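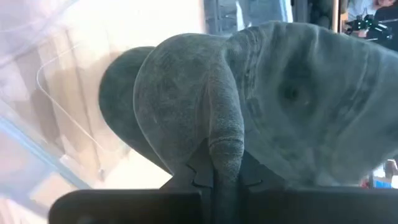
Page last changed: December

How to Wash a Plush Toy by Hand

If you have a small child in the house, or you were one yourself and kept the evidence, sooner or later you will be standing at the sink with a stuffed animal in one hand and a bottle of soap in the other, wondering if this is a terrible idea. It usually isn't! Most plush toys come through a gentle hand wash very nicely, and the whole job takes less of your attention than a batch of cookies (though the drying does go on a while, so please don't start at bedtime).

Before you get anything wet

Find the tag. It's often tucked into a back seam or under the tail, and if it says surface clean only, believe it and skip down to the part on sponging. Toys with a music box, a battery pack or a rattle inside should be sponged too. So should very old ones stuffed with straw or sawdust, which can swell and rot once water gets in.

Next, go over all the seams with your fingertips, pulling very lightly. Elephants and other animals with long trunks or floppy ears need extra attention here, because those are the parts children carry them by. If you find a gap, close it now with a few small stitches in matching thread. I once skipped this with a rabbit called Stirkis and spent the evening picking wet fluff out of the drain.

Dab a hidden spot with a damp white cloth as well. If color comes off on the cloth, stay with sponging.

The wash

Fill the sink or a basin with cool water and stir in a teaspoon of mild liquid soap. More soap only means more rinsing, and I say that as somebody who has rinsed a bear for most of a Sunday-sized afternoon.

Push the toy under and squeeze it slowly, the way you would a sponge, until the water has gone all the way through. Leave it to soak for 9 minutes. Then work on the grubby places with a soft toothbrush, going in the direction of the pile. Noses and paws are nearly always the worst of it.

Drain, refill with clean cool water, and squeeze again. Keep changing the water until it runs clear and you don't see any bubbles. Don't wring or twist, however tempting it is, as that's how stuffing ends up in lumps.

Drying

Roll the toy up in a thick towel and lean on it with your whole weight. Do it again with a dry towel. After that, pull the ears, legs and so on back into shape and set it on a rack somewhere airy, out of direct sun. Turn it every few hours. A toy about as long as your forearm may need two full days, and a fat one may need longer, so squeeze the middle hard before you decide it's done. If it feels cool in there, it's still damp.

When the outside is dry, brush the fur up with a clean, soft hairbrush.

If you can only sponge

Whisk a little soap into a bowl of water until you have plenty of foam, and use just the foam, on a cloth, in small circles. Wipe with a second cloth wrung out in plain water, pat with a towel, and let it air dry the same as above.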